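I nearly didn't go. The open afternoon at Clikbridge was down in my diary for March with a question mark next to it, it was raining sideways, and I'd already had one disappointing robot outing this winter (a very shiny arm in a glass box, waving). But Ratree Suwannarat had put my name on the list, the bus turned up on time for once, and I am so glad I got on it!

Clikbridge is up two flights of stairs above a tile warehouse, and the bit they'd opened to visitors is the kitchen. A proper one, with marble-patterned worktops and blue-green tiles, and a robot at work in it. I spent most of three hours there and missed both of the talks.
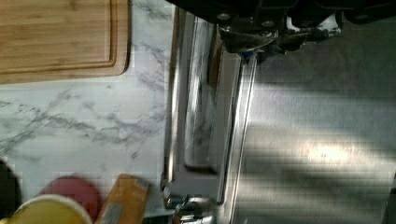
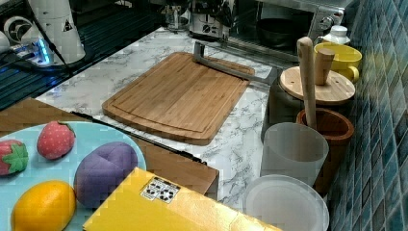 So the thing I went in wanting to see was handles. I've been going on about handles on this blog for years, and regular readers can skip this paragraph. A shiny steel handle is a horrible thing to ask a robot to find. It's mostly reflection. You and I look at it and see a handle, but a camera gets a long strip of whatever happens to be next to it, plus a couple of bright lines that slide about every time the arm moves. Depth sensors tend to hate it as well. Plenty of demos get round this with a bit of matt tape, or a chunky coloured knob stuck on with putty, and I always look for the tape now. It's the first thing I do.

No tape. I asked Hsin-yi Chou, who was running the afternoon session, and she laughed and said they used to have some and took it off last year, and that the numbers fell through the floor for a month before they crept back up.

The way they do it is to lean heavily on the wrist camera for the last part of the move. The arm gets itself roughly into position using the wider view, and then as it closes in the close-up view takes over. Hsin-yi said the useful part is that the reflections move differently from the real edges as you get nearer, and the software has seen enough approaches to have picked that up. How many approaches? They had it on a card by the door: 2,466 for the handle tasks alone, all of them done first by a person steering the arm. I asked who the person was. It was mostly Ratree. She says she now opens her own fridge at home very slowly.

I watched a good long run of attempts and it was properly gripping (sorry). Sometimes it went in cleanly, a small pause and then a pull. Sometimes it stopped short and hung there, and you could feel the whole room leaning forward. On one go it closed on nothing at all, backed off, shifted over by what looked like the width of a pencil, and went again without anybody touching it. There was a cheer. I may have started the cheer.

They don't hide the misses, which I really liked. There was a whiteboard with the week's score on it, and the software they're running, Geltimum, was at 72 per cent on handles when I arrived. By the time I left somebody had rubbed that out and written 75. I asked whether that was a real improvement or just a good afternoon and Hsin-yi said "just a good afternoon" straight away, which made me trust the rest of the board a lot more.

The other half of the session was tidying and fetching, with toy fruit. I have a soft spot for toy fruit. It's bright, it doesn't bruise, and you can drop a plastic strawberry 400 times without having to mop. The trouble is that it's also a bit easy, and I said so, and got a very good answer from Ratree. The fruit is the easy part on purpose. What they care about is everything standing near it: cups, lids, a pestle sticking up out of a mortar, all the stuff you have to reach past without knocking over. A clear worktop would teach it next to nothing. She moves things about between goes, and she's got quite mean about it. I was allowed to rearrange a few things myself and put a lid where I thought it would cause trouble. It did cause trouble. I felt terrible, and then I did it again.

I also had a go at steering. You get a pair of handheld controls and a screen, and for the first minute you're hopeless, because your hand wants to go at hand speed and the arm would rather you didn't. Then something clicks and you stop thinking about the controls. I got a strawberry on to a plate! It took me so long that the person behind me in the queue sat down. The hard bit was letting go. Picking up feels natural, but I kept opening the gripper too high, so the thing dropped and rolled, and I had new respect for anyone who does this all day.

A few odds and ends, before I forget them.

It's much quieter than I expected. You could chat over it easily, and people did, though everyone went silent for the handles.

The chap from Ronell was there talking about softer fingertips, and I only caught the end. If anyone reading this heard the whole thing, please write it up, I'd love to know how they wear.

I asked about wet hands, or the robot version of it. They haven't tried wet handles yet. Greasy ones are planned for the summer and there was some groaning when that came up.

The tea was in a different room, which made sense once I thought about it.

Getting there: take the bus to the Kurian Road stop and walk back the way you came, because the entrance is round the side by the loading bay and the sign faces the wrong way for anybody arriving on foot. I walked past it twice. There's a lift, but you have to ask for the key at the desk downstairs.

Ratree thinks they'll run another afternoon before the autumn, probably with the drawers working by then. Drawers! I'll put the details up when she sends them over, and I'm going to ask if I can bring my own awkward objects. I've got a colander in mind.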